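# How does a trading card game work?

Trading card games are brilliant fun — part puzzle, part battle, part treasure hunt! Let's learn with one called Bredari.

Every player brings a deck of cards they chose themselves. There are 69 different creatures to pick from. 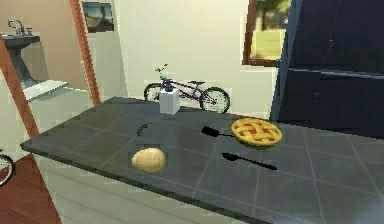
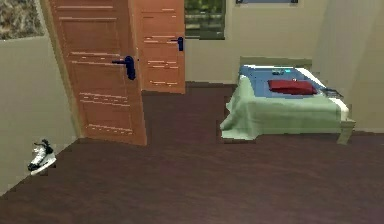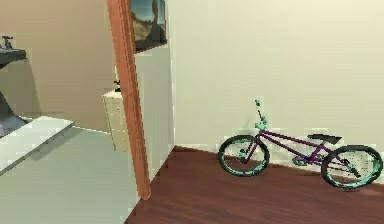

You and your friend both start with 3,000 life points. Shuffle your decks, draw five cards each and hide them from each other (no peeking!).

On your turn, draw one more card. Then you can play a creature and attack. If your creature is stronger, the other one goes to the discard pile, and your friend loses the difference in points.

Some cards are spells. Wavgate is a super one — it brings a creature back from the discard pile!

When someone drops to zero, the game is over. Shuffle up and play again!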